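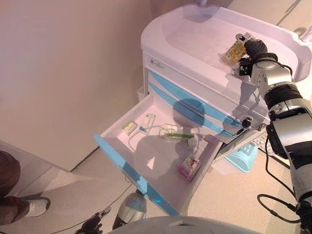 The white and blue cart, top drawer out.

Abdelkrim El-Sayed has kept the supplies in order at the Alport day clinic since January and he talks fast, mostly with one hand on a cart. I got him between deliveries. Twenty minutes, he said. It was nearer forty.

First thing I asked was why the top drawer matters so much. "It's the one everybody opens," he said. "Doesn't matter what they want. Plaster, drops, a pen. They pull the top one." So the top one is where he starts. Small boxes, small bottles, nothing that needs two hands to lift out.

He came from a warehouse job at Gerkach, where there were 3000 lines on the stock list. Alport has 107. "Sounds easy. It isn't, becuase at Gerkach nobody was in a rush with a patient sat there."

Does he use dividers? He did, for a bit. Mounir Erraji, the senior nurse, had them out again by the second week. "Mounir was right, I'll say that. Boxes come in all sizes. You get a long one and it goes across two slots and then what."

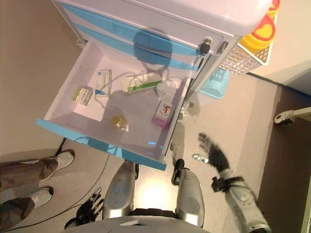 So now there are no dividers and one rule – labels up, glass away from the front. People forget the second half. A drawer stops hard when it's pulled all the way and whatever is near the edge gets a knock. He has swept up one bottle so far and would like to leave it at that.

Bottles on the top tray is his other complaint. The rim helps, he says, but a tray is for what you're using now. "If you've finished with it, it goes back in. If you're going to finish with it in a minute, then finish with it." Erraji, passing, said he'd heard that one before.

On locks he is short. Key lives with whoever has the cart. Not in a pocket at home, which has happend twice.

And the floor? Long pause. Bins and baskets, he said, they creep. You put one beside a cart for an afternoon and it's there in spring. He doesn't mind them as long as the wheels can turn. The side baskets he likes a lot more and would put on every cart if the money was there. He has asked for 2. The answer from Trarnomus, who do the ordering, was that they'd look into it.

Check takes him 52 minutes for the whole clinic, done before eight, on paper. Samir, the stock program, is supposed to replace the paper. He's tried it. "It wants a reason for everything. I moved a box. That's the reason."

Last I asked what he'd tell somebody starting out. He was already looking at the door, the delivery was in. "Open it, look, shut it. Every drawer. Then have your tea."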